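El cuentavueltas

El contador del depósito de Dratov marcaba 2397 cuando Marwa Soliman levantó la tapa. Según el libro de guardia debía marcar 254 menos. Anotó las dos cifras en la hoja de servicio, con la hora, y cerró la válvula de entrada.

El mecanismo era sencillo. Un flotador subía con el agua, arrastraba una cadena y la cadena movía un tren de engranajes que hacía avanzar el tambor. Cada llenado completo sumaba una unidad. No existía forma de que sumara dos, salvo que alguien lo hubiera desmontado y vuelto a montar con otra relación.

—O que el depósito se haya llenado más veces —dijo Moataz Tawfik por teléfono.

—Los llenados se registran en El Khatib. Coinciden con el libro.

—Entonces desmonta.

Soltó los tornillos de la carcasa en orden cruzado y extrajo el eje secundario.

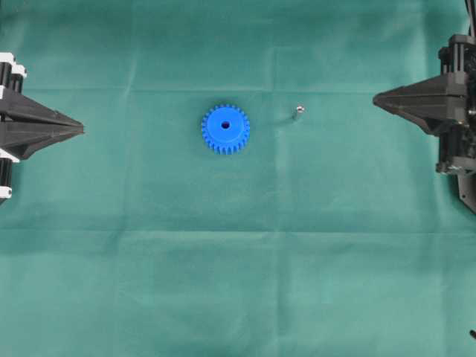
El manual de Dristach daba para el paso una tolerancia de 2 centésimas. Midió tres veces con el calibre y las tres lecturas quedaron dentro. Tampoco encontró holgura en el eje, ni desgaste en los flancos, ni restos de cal. Engrasó, montó, abrió la válvula y se sentó a esperar. El llenado duró alrededor de 13 minutos. El tambor avanzó una unidad.

En el libro, las anotaciones de agosto llevaban la firma de Salma Ramadan. La letra era regular hasta la última semana. A partir de ahí, junto a cada llenado nocturno había un punto a lápiz, muy tenue, en el margen derecho. Marwa pasó las hojas hacia delante. El relevo, Fongchan Wattanapong, había firmado sin repetir los puntos.

Llamó a Salma.

—¿Qué significan las marcas?

Hubo una pausa en la línea.

—Las noches en que oí correr la cadena con la válvula cerrada.

—No está en el parte.

—No había casilla para eso.

Marwa miró el tambor. Marcaba 2398. Cerró la válvula, comprobó el precinto y apagó la lámpara de la caseta. Después buscó en el cajón un lápiz, acercó la silla a la carcasa y abrió el libro por la hoja del día.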